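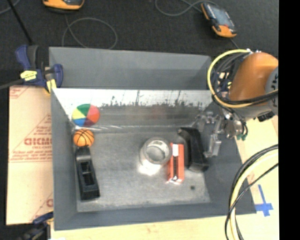
Pladel Desktop Metronome and Clave Trainer

I play congas badly in a nine-piece salsa band in Bromville, and for most of last year I was the reason we slowed down. Our bandleader, Kvido Hudec, is a patient man who plays trombone and expresses disappointment mainly through his eyebrows. After a December gig where we started "the fast one" and finished it as a ballad, I went home and ordered the Pladel.

It cost me 127 dollars, which is a lot for something my phone does for free. I'd like that on the record before I start saying nice things.

The idea is simple enough. It's a metronome about the size of a thick paperback that plays clave instead of clicks. You pick son or rumba, you pick 3-2 or 2-3, you set the tempo with a big knob, and off it goes. There are 20 patterns in all, including a cascara I like a lot, a couple of bell patterns, and something labeled "Party" that I have used once and will not discuss. A second knob takes notes away, which is the real selling point. Turn it up a little and the box drops the odd stroke. Turn it all the way and you get one hit every four bars, and have to supply the rest from your own inner sense of time, if you were issued one.

I wasn't, apparently. The first evening I set it to drop every other bar and by the time the clave came back I was playing on the wrong side of it with total confidence. My wife, who has no musical training, called from the next room to ask if I was doing that on purpose.

Sound

The woodblock sample is very good. It's dry and sharp and cuts through a conga at full volume without making you hate it, at least for the first hour. The cowbell is less good. It sounds like somebody dropping a fork in a cafeteria. There's a shaker too, and I keep forgetting it's there, so make of that what you will.

The speaker is loud enough for a bedroom and hopeless in a rehearsal. When I brought it to the band, Kvido listened for a minute with his head on one side, then plugged it into the PA, where it was suddenly very loud indeed and the bass player left to get a coffee. We've kept using it that way for warmups. The headphone jack is fine. It's on the front, where a headphone jack should be, and I mention it only because the Desow I had before put it underneath.

The knobs

The tempo knob is lovely. Heavy, smooth, with a soft notch at each beat per minute. The other one, the one that drops notes, has no notches and no numbers, just a line that gets thicker as you go round. I've asked myself many times what setting I was on yesterday and the answer is "medium thick."

The buttons are small and all the same shape. On a dark stage you will press Swap Side when you meant Stop, and the clave will flip from 3-2 to 2-3 in the middle of a tune. Ask me how our montuno went in front of a wedding party. I put a blob of nail polish on Stop and haven't had trouble since.

Power

It takes four AA batteries and the manual claims 12 hours out of a set. I got close to that with headphones and nowhere near it on the speaker. There's a socket for an adapter, sold separately, at a price I'd describe as cheeky. Get rechargeables.

The manual

Written by someone who loves this music and has perhaps not met a beginner. It goes from "insert batteries" to a page on how mambo horn lines lean against the clave, with nothing in between. I read that page several times. It's a good page, and I still don't fully understand it, but I've started hearing our trumpets come in a hair early on purpose, where I used to think they were just trumpets.

Compared with the other one

The Chmielewska pedal does a similar job for less money and you can stomp on it, which is satisfying. It only has eight patterns though, and it doesn't drop notes, so it'll keep you company forever without ever finding you out. If you already have good time and want something to practice against, buy that one and spend the rest on a decent cowbell.

If you're me, get the Pladel. I've had it almost a year now and practice with it most mornings before work, at a volume we've agreed on as a household. I can get through eight silent bars and land within shouting distance of the downbeat. At our last gig the fast one ended at the speed it started. Kvido's eyebrows stayed where they were, and he's asked whether I'd like to try a solo in the spring.

Four stars. It loses one for the buttons and the fork.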